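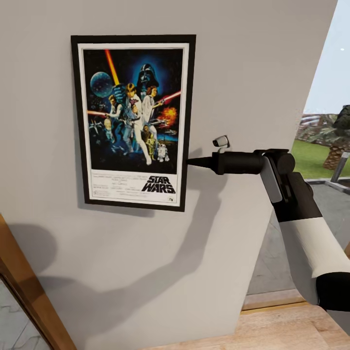 Skemonside Shared Workshop: Automation Group
Forum > Builds in progress > Pedeck arm, simulation and tool mounting

Started 20 April 2023

killow_bench
Status on the Pedeck arm before I order anything else. The simulated room is now good enough to plan in. Wall, doorway, wooden floor and the opening to the outside are all modelled, and the framed Star Wars poster is the reference target. The arm comes in from the right and the tip of the tool ends up close to the right edge of the frame, near mid height.

Tool is the long black cylinder with the conical tip. Camera module is on top, on the short stalk.

The open question is the approach. I have been commanding the tip to a standoff from the frame edge and then stepping in. In 200 simulated runs the tip crossed the frame boundary in 66. All of those were with the wrist joint near the end of its range. I would like opinions on whether to move the base or change the tool before I cut the real bracket.

tolerance_stack
Move the base. A third of your runs going through the frame is a reach problem and no tool will cure it. How far is the base from the wall?

killow_bench
278 mm from the wall face to the base flange, measured square. It was set by the size of the bench and not by any calculation.

tolerance_stack
Then there is your answer. Try it 100 mm further out and run the same set of poses again. Keep the random seed.

oddparity
I disagree with moving the base first. The tool is long. Any angular error at the wrist is multiplied by the length of the cylinder plus the cone. Fit a shorter one and the error at the tip drops in proportion, and you also get some wrist range back. Moving the base on the real bench means new holes in the top, and the last set took two evenings.

tolerance_stack
The error you describe is real but it is small next to what he is reporting. If the joint is on its limit the solver returns the nearest pose it can reach, which may be well off. That is a different fault from wrist play. Log the residual from the solver and we will know.

kawa_user4
Which solver? The Kawaguchi script in the group folder clamps joint limits without a warning. I lost most of a weekend to that in September. There is a flag near the top called strict_limits, off by default. With it on, the script stops and prints the joint number.

killow_bench
It is the Kawaguchi script, and the flag was off. Will rerun.

plainwasher
Separate point. The camera sits on top of the cylinder and its lens faces the poster, which is fine. The arm throws a very large soft shadow down the wall, below the poster and to the left of it. If you mean to find the frame by its edges, you will want to check that the shadow does not upset the threshold. The frame is thin and black on pale grey so it ought to be an easy case, but move the light and it may not be.

oddparity
The shadow is a rendering matter. The real room has a strip light over the bench and a window to the side. I would not tune anything against it.

plainwasher
I would not tune against it either. I would vary it. Ten lighting positions, same pose, see if the detected corners move. If they do, the detection is poor and the real room will find that out for you.

killow_bench
Reasonable. At present the detector takes the outer edge of the black frame and ignores the mat and the print. I tried matching on the artwork first and dropped it. Too much going on in there, and the frame gives four straight lines.

kawa_user4
Does the tip have a collision shape of its own, or is it one cylinder for the lot? If it is a plain cylinder out to the full length, the cone is being treated as wider than it is drawn.

killow_bench
One cylinder. So some of the 66 could be false contacts. I had not thought of that.

tolerance_stack
Fix that before anything else, then. Cylinder plus cone, two shapes, fixed together.

killow_bench
Rerun done. Same seed, 200 runs, base not moved, strict_limits on, two-part collision shape. The script stopped on joint 5 in most of the poses that used to cross the frame. The remainder were the cone and have gone away. So it is reach.

With the base 100 mm further out I get no limit stops and no crossings. Lighting test still to do.

tolerance_stack
Good. Drill the bench.

oddparity
I still think the tool is too long, and you will see it once there is a real gearbox with backlash behind it. The model has none. Please put a dial gauge on the tip and push on it before you call the mounting finished.

killow_bench
Will do. I will slot the holes instead of drilling them round, so the base can come back in if a shorter tool gets made. Bracket drawing goes in the group folder tonight. It is for M6 bolts, so if anyone has the long 6 mm cutter, please return it to the rack.

plainwasher
Cutter is in the second drawer, left of the mill. It needs sharpening.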